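Wonthorpe evening course, Mobile Devices, notes for session 7
30/06/2023

Topic: staged updates. How a new version gets from the maker to a phone or watch, and why not everyone gets it the same day.

Reading first: the Rawashdeh handout, both pages. Skip the part on billing.

Terms you need
Build - one compiled version of the system, has its own number.
Channel - who is allowed to see a build. Developer, public beta, stable.
Staged rollout - stable build, but only a slice of devices is offered it at first.
Seed - old word, still used, same as releasing to a test channel.

Case we use all term: the Lulto fitness band. 800 bands out on test, firmware pushed from the Clernden server. First stage went to 134 of them. Watch the crash reports for 2 days, then widen. If crashes go up, stop the rollout. Bands that already installed stay on the new build unless a fix goes out, rolling back is a seperate job (session 8).

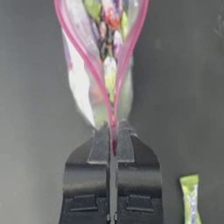 Why does the older band get the update later than the new one?
It has a different chip and less memory, so it needs its own build, and that build goes through testing on its own schedule.

Same version number on both does not mean same files. People lose marks on this every term.

What the device does, in order
Checks in with server, sends model and current build. Server answers with an offer or nothing. Device downloads in the background, checks the signature, waits for charger and enough battery. Installs, restarts, reports back.

Signature check fails = download thrown away, tries again at next check in. No install. Don't write "installs with a warning", it doesnt.

Point releases: the third number, mostly bug fixes. Second number, small features. First number, big changes, sometimes old models dropped. Makers are not strict about any of this so read the release notes.

For next time: pick a device you own, find its build number and its last three updates, write down what changed in each. Half a page. Bring a charger if you want to do the update lab on your own phone, and back it up first.

Final project topics due in November, list goes on the course page.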